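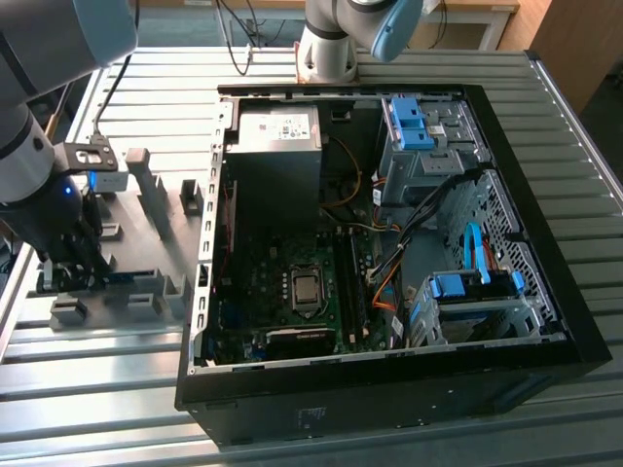

Minutes of the Equipment Reuse Working Group
Held 14/10/2024, Bench Room, Modden Building

Chair: Kosmas Giannakopoulos
Present: representatives of Stores, Purchasing, Workshop and Staff Training
Apologies: Finance

1. Minutes of the previous meeting
The minutes of the April meeting were approved with one correction. Under item 4, "power cords" should read "power supplies." The Stores representative asked that the corrected version replace the one now held on the shared drive.

2. Matters arising
The shelving ordered from Bakalis has been delivered and put up along the corridor wall. One upright was supplied in the wrong length and a replacement is awaited. The old shelving may be released once the replacement is fitted.

The Prorato contract for collection of scrap metal was renewed on the same terms. Purchasing noted that collections must now be booked in writing, and that mixed loads of steel and circuit boards will be refused.

3. Desktop towers withdrawn from use
Stores reported that 212 desktop towers are now held for assessment. Of these, 40 have been set aside for the training bench and will not be offered to other departments. The remainder will be checked in order of arrival.

The Workshop reported on the order of work for each tower. The case is laid on its side and the side panel removed before anything is unplugged. Members discussed whether the processor cooler should be taken off at the first stage or left until the memory has been tested. The Workshop preferred early removal, as it allows the processor marking to be read and recorded. Stores was concerned that bare processors might be scratched while cables are being moved. It was agreed that the cooler may come off early, provided that no loose tools are laid inside the case.

Hard drives remain subject to the existing erasure rules. No drive is to leave the room without a signed slip – this applies equally to drives that do not start.

Action: Workshop to revise the bench sheet and circulate it to members.

4. Bench and fixture plate
Members viewed the slatted aluminum worktable and the gray plate placed on it next to the tower. The Chair asked for comments on the layout.

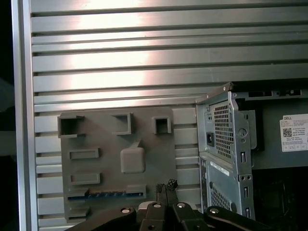

Item 4: Fixture plate on the slatted table, with the rear of the open tower at right.

Staff Training considered the three square sockets, each of a different size, to be clear enough without labels. The Workshop asked that the two slots on the left be labeled all the same, and that the long strip with the blue interior be kept free of screws and cable ties. Purchasing inquired about the cost of further plates. A quotation from Stetico gives a price of 500 for a set, excluding delivery. The Chair considered this high and asked that a second quotation be obtained before any order is placed.

A question was raised about glare from the table surface under the present lighting. Stores will ask Building Services whether a diffuser can be fitted. The suggestion of a cloth or mat over the slats was not supported, as small screws are easily lost in fabric.

Action: Purchasing to obtain a second quotation. Stores to contact Building Services.

5. Records and labels
It was noted that barcode stickers on the rear of the cases are sometimes applied at an angle and that some do not scan at the first attempt. Existing stickers will be left in place. New ones are to be applied straight, on a flat part of the metal and clear of the vents.

Almost 20 entries in the register have no matching case number. Stores will review these and report.

Action: Stores to review the register.

6. Any other business
Staff Training requested a second set of small screwdrivers. Approved.

The Workshop asked whether surplus blue data cables could be kept for spares. It was agreed that undamaged cables be kept in one marked box and the rest sent for scrap.

7. Next meeting
The date will be set by the Chair once the second quotation has been received. Papers should reach the Chair's office one week in advance.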